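Three hands, one bin

Vesela Gashi spends a day with the people deciding which gripper gets the job

25 Feb 2021

Cold unit, strip lights, kettle on the floor. Mohsin Baloch has been at Oravec since seven and he's already sworn at a cable.

The job sounds dull. Reach into a metal bin, take out whatever's in there, put it down somewhere else. Three grippers on trial: a suction head from Jandau, a plain two-jaw from Flerodetti, and the fiddly one, a fingered prototype built upstairs by Selma Stoyanova. Same arm for all of them. Same twelve objects, 57 picks each.

Suction went first. Lovely on boxes. Hopeless on gloves, just sort of kissed them and came away. "Cloth is where they all go to die," says Baloch. The two-jaw did better but hated anything round near a wall, kept knocking its knuckles on the sides.

Then Stoyanova's. Slower, a lot slower. Wires everywhere, and she winces each time it goes in. But it gets down beside things, which the other two dont. 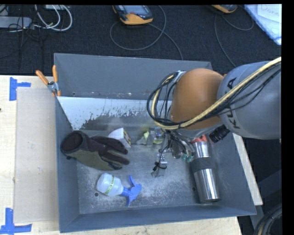

The fingered gripper in the bin on the KUKA arm, with a steel tumbler, a work glove and a small spray bottle.

Shiny stuff is still a pain. The cameras see a reflection and guess, and the guess is often wrong. Baloch wants a different light. Stoyanova wants a different camera. They have had this argument since June, aparently.

Swapping hands takes 12 minutes if the connectors behave. Lunch was late. The Flerodetti goes back on tomorrow for the rest of its picks, scores after that.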